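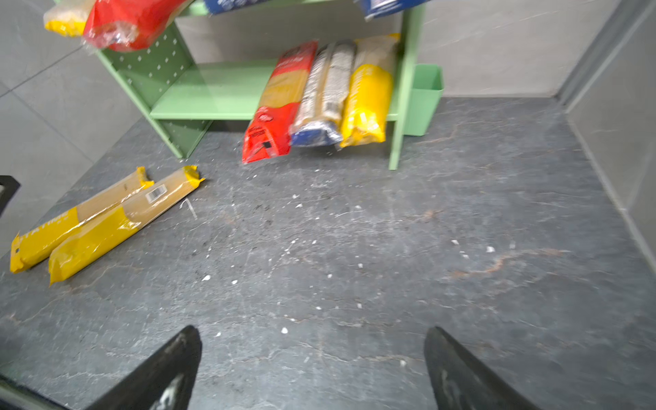
Gripper fingers and lower shelf, wrist camera view. The white scuffing is on the tips.

4 min read

The Stastcombe cell is a two-arm station for picking and shelving packaged dry pasta. Both arms sit on one front rail, facing a two-tier shelf inside a tiled enclosure. Leka is the working name for the cell as a whole. The notes cover the December service, carried out by Slavica Shehu and Anas Mansour, with the log kept by Lejla Babić.

The arms had run 2,878 picks between services. Of these, 259 were logged as retries, most of them on film bags. Boxes gave little trouble. A spaghetti bag bends when it is held off centre, and the low end drags on the floor before the arm has cleared the pile.

Fingers are cleaned with a damp cloth and left to dry before power is restored. Solvent is not used. Scuffs that wipe off are ignored. A scuff that catches a fingernail is recorded, and the pair is changed at the next service. Fingers are always changed as a pair, and the open gap is set again from the gauge block.

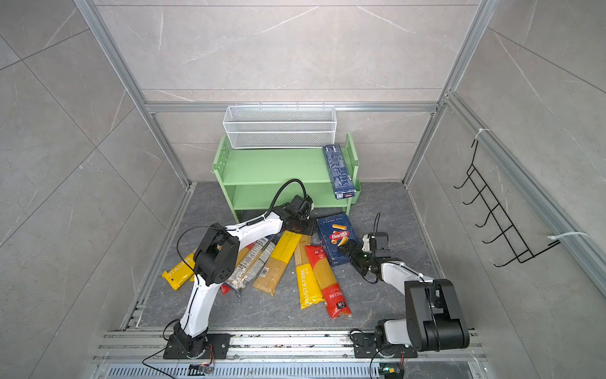
Mounting plates are checked with the arms powered down and supported. Each bolt is marked with a paint pen after tightening, and a broken paint line means the plate comes off for inspection. One line on the left plate had broken this time. The plate was lifted, the rail slot brushed out and the bolts refitted. Shobha Annamalai then repeated the reach test to all four corners of the lower shelf. It passed at the first attempt.

The order of work on the rail is left arm, right arm, then the boards. Connectors are pressed home by hand and are not unplugged unless there is a fault in the log. 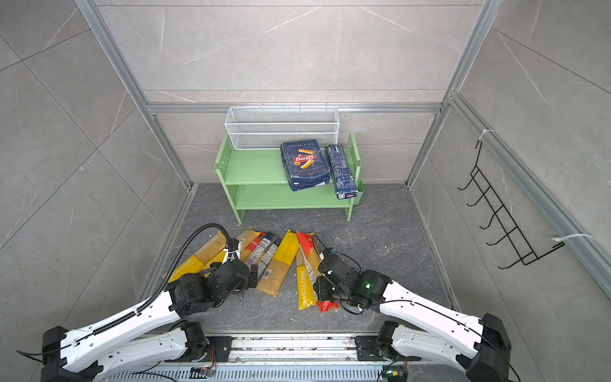 Cable routing accounts for most of the service time. Each arm is moved by hand to full reach, full fold and both wrist limits, and the cable is watched for rubbing at each point. Slack at the wrist has to be enough for a full turn and no more. On the left arm the corrugated conduit follows the upper edge of the white link and arches over the gripper before it drops to the wrist, so the top of that curve is the part to watch when the arm works close to the shelf. Clips along the link are pushed sideways with a thumb. Any clip that slides is replaced.

Restart follows the Jaltavon sheet, revision 5. Vesna Ivanov has added a line to it: brush the rail and floor before homing, and vacuum the grille afterwards. The next entry will cover replacement of the right wrist joint.

Related
Setting finger gap with a gauge block
Trorkivus controller: clearing a homing fault
Leka cell: rail alignment notes
Film bags and retry counts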